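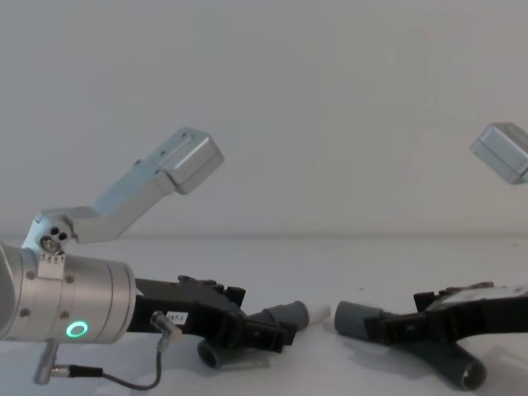
Two-arm insertion task: how many demos before you stop?

gridlock_88
July 13, 2020
We're collecting demonstrations for a two-arm job. Each arm holds one part, they line up over the table, and the part in the left gripper goes into the part in the right. An operator drives both arms by hand controllers. We have 2,787 episodes saved and the plan says 4,000. The policy trained on what we have gets the parts close and then stalls or pushes at an angle. My lead wants to keep going to 4,000 and retrain. I'm not sure more of the same is going to help. What would you do?

tallow
How many operators?

gridlock_88
2. One did most of June, the other started near the end of the month.

tallow
Then I'd look there first. We had the same thing at Clorkden. One person brought the arms together in a straight line, the other came in low and corrected upward at the end. The model averaged them and did neither. We wrote a one-page sheet on how to approach and threw out a lot of the early episodes.

mpk_rotary
Disagree with throwing out data. If the styles differ, tag the operator and condition on it. Deleting good episodes because they look different is how you end up with a policy that falls over when the part sits a little crooked in the grip.

tallow
Tagging works if you have enough from each person. Sounds like most of this set is from one.

mpk_rotary
So have the second one record more. Still no reason to delete.

fennimore
Are you randomizing the start pose? If both arms start at the same height with the parts already facing each other, the model only sees the easy version. We use a script that shifts each arm before the operator gets control. Nurnel has a setting for it, under session options, off by default.

gridlock_88
We use Skiltent for recording, no start pose option that I know of. The operators move the arms apart by hand between episodes. Looking at the logs, they put them back in close to the same place every time.

fennimore
That would do it. You have a lot of episodes of one starting point.

oxide_lane
I'll take your lead's side a bit. Our curve was flat for a long stretch on a similar task and then moved when we added data. 2,787 isn't a lot for something with tight contact. Finish the 4,000 but change how you collect the rest.

mpk_rotary
Agree with that part.

oxide_lane
Also record failures and recoveries. Have the operator miss on purpose, back off, and line up again. We kept 9 of those per session. Label them so you can leave them out if they hurt.

tallow
Careful with that one. If the miss itself is in the training data the model learns to miss. Cut the episode so it begins after the bad contact.

oxide_lane
Fair, we do trim them. Should have said so.

chuang_user4
Check your timestamps too. We run the Chuang logger and one arm was lagging behind the other in the saved files. Single-arm tasks were fine so it took us weeks to find. With two arms closing in on each other it matters.

gridlock_88
Hadn't thought of that. I'll compare the two streams tonight. For the rest of the set I'm going to ask for varied starts and trimmed recoveries, and split it evenly between operators. Not deleting anything for now - just tagging.

tallow
Train once on only the June operator's episodes before you do all that. It's cheap and it'll tell you if the mix is the problem.

gridlock_88
OK, queued.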